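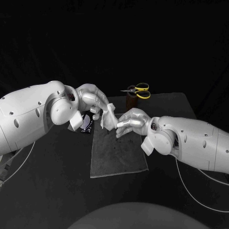
Noticeboard > Taking part > Calls for participants

Folders, wrappers and smoothers-out wanted for the Cletia handbook

We are putting together a household handbook on handling thin and floppy things, by which we mean tissue, muslin, handkerchiefs, lining paper, old napkins that have gone soft with washing, and all the other stuff that won't lie still while you fold it. We have been writing it for longer than we like to admit, and the drafts now need trying out by people who have never met us and don't owe us any politeness. A dark tabletop is how we suggest you work, if you have one or can borrow a plain dark cloth to put down, because a crumpled white piece shows its folds and creases so much better against it, and half of the first chapter is about learning to see where a crease is before you try to do anything about it. It also asks you to lift the piece clear of the table and pinch it between both hands, and this is the part our early readers argued over most. We would dearly like to know what you make of it.

Cletia is a very small publisher with a workroom in Flinton and a great many shelves. Our books are the sort that live in a kitchen drawer and get splashed. The last one was on mending bedlinen, and 171 people wrote to us after it came out, a good number of them to tell us that the diagram for turning a sheet sides-to-middle was upside down in their heads even if it was the right way up on the page. We took that to heart, and so this time the asking comes before the printing.

What you would be doing

You would work through two chapters at your own table, in your own time, over a fortnight in June. We post you a packet with the draft pages, a bundle of tissue and thin cloth in different sizes, and a notebook to scribble in. The first chapter is on opening out and smoothing something that has been scrunched up. The second is on folding it again and using it to wrap small awkward objects, such as a cup with a handle or a glass ornament that you would be sorry to lose. You supply the awkward objects.

Please follow the pages as they are written, even where you are quite sure you know a better way (you may well, and there is a space at the back of the notebook for telling us so). When you get stuck, write down the sentence that stuck you. That is worth more to us than a beautiful result. Somebody testing the bedlinen book apologised for having gone round and round the same line for a whole evening, and that line is now four lines and a drawing, and much happier for it.

At the end you put the notebook in the return envelope, along with any two of your folded pieces if you can bear to part with them. There is no need to iron anything first. Then we ring you up for a chat, which usually lasts as long as a cup of tea, longer if you have got strong feelings about corners.

Who we are hoping for

Anybody aged 18 or over who lives within reach of the post. You don't need to be neat. We have plenty of neat people here already, and they are no use for this as they correct our mistakes without noticing. We would be especially glad to hear from people who are left-handed, people whose hands are stiff or sore, and people who learned to fold at work, say in a laundry, a shop or a theatre wardrobe. If you read more comfortably in large print, tell us and your pages will come that way.

We would ask that you haven't worked on a craft or household book in the past couple of years. And if there are two of you at home who both fancy it, do both apply, but fill in your notebooks separately and try not to peek - we know this is hard at a small table.

What you get

A payment of £73 when your notebook comes back to us, whether you finished both chapters or came to grief in the first. You keep whatever is left of the tissue and cloth, and a copy of the finished book will be sent to you, with your name in the thanks at the back unless you would like it left out. The first printing is a modest 400 copies, so you will be in select company.

A few practical things

Your notebook stays with us in the Flinton workroom and is read only by the people making the book. If we want to quote a remark of yours in print we will ask you first, and you can say no. Your address is used for the packet and the book and then taken off our list.

The cloth is unbleached cotton or cotton muslin, washed once in unscented soap. The tissue is plain and undyed. If dust or fibres bother your chest, please mention it when you write and we will send a cloth-only packet.

How to put your name forward

Write us a few lines by post or through the contact page, saying where you live, which hand you favour and what the last thing was that you folded. There isn't a right answer to that last one, we just like reading them. Letters should go to Cletia, Mthembu Yard, Purnthorpe Road, Flinton, and it helps if you put "Folding" on the envelope so that it lands on the proper pile. We will reply to everybody, though it may take us a little while.

Posted Apr 26, 2020

Filed under: Calls and openings, Paper and cloth, Work from your own table

Contact Cletia | © Cletia, Flinton | Back to top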